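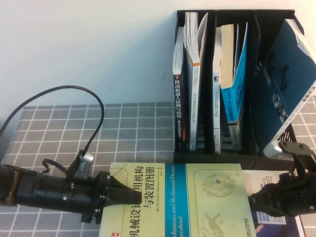
Skekard open-front desk organizer, black

If your books live in a heap beside the keyboard, you are going to like this one. The Skekard is a plain black plastic organizer with upright dividers and an open front, and it does one job very well: it stands your books and papers on the desk where you can grab them. We have been using them in our own office for long enough to have opinions, and most of them are good!

Article number 702
Color: black
Style: open front, vertical dividers, slotted sides
Sold singly or in a set of 2

What goes in it

Pretty much anything flat. Textbooks, thin booklets, printouts, that stack of loose paper you keep meaning to hole-punch. The compartments don't care if everything is a different height, and a mixed row looks perfectly fine (ours has never been sorted by size and never will be). Thick books like to lean a little when their neighbor is out, so if you want a straight row, fill a compartment properly or put a slim book in next to the fat one.
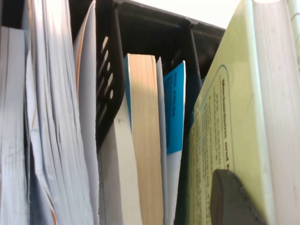
Books, a thin booklet and loose pages, with the slots in the divider letting the light through.

Page edges outward or spines outward is up to you. Spines are easier to find things by, of course, but soft, floppy course notes often slide in better with the fold toward the back. Tap the stack on the desk first and it goes in much more smoothly. Nele Van Rooij in our shop keeps her magazines spine-down and swears by it, and we have stopped arguing with her.

The slots

We love the slots. They make the whole thing look lighter on the desk than a solid box would, and you can see a bit of what is behind the divider. They also make it easy to pick up: hook your fingers in on both sides and move it, preferably with the heaviest books taken out first.
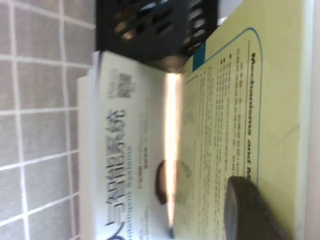
Printed papers next to a black slotted basket, "智能系统" on the white cover.

For cleaning, a damp cloth on the flat parts and a soft, dry brush for the openings. A small paintbrush is perfect. Please leave the scouring pads in the kitchen, they dull the black.

Setting it up on your desk

Push it back against the wall if you can, and leave a book's length clear in front. You want room to lay one volume flat while you put another away, and you'd be surprised how quickly that strip of desk fills up with mugs.
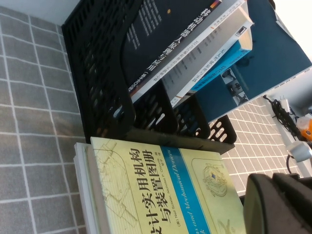 Big hardcovers and ring binders are happiest toward one end, with the everyday books in the middle. Leave a compartment or two with some space in it, too. A row packed tight is a pain to get a paperback back into, and corners get bent that way.

Goes well with

Pundach letter tray, black
Negri pen cup
Tesine book ends, pair

Orders placed before 11 in the morning go out the same day. The next delivery from the maker is due in February, and Giorgia Guerra at the order desk can put a set aside for you if you drop her a line.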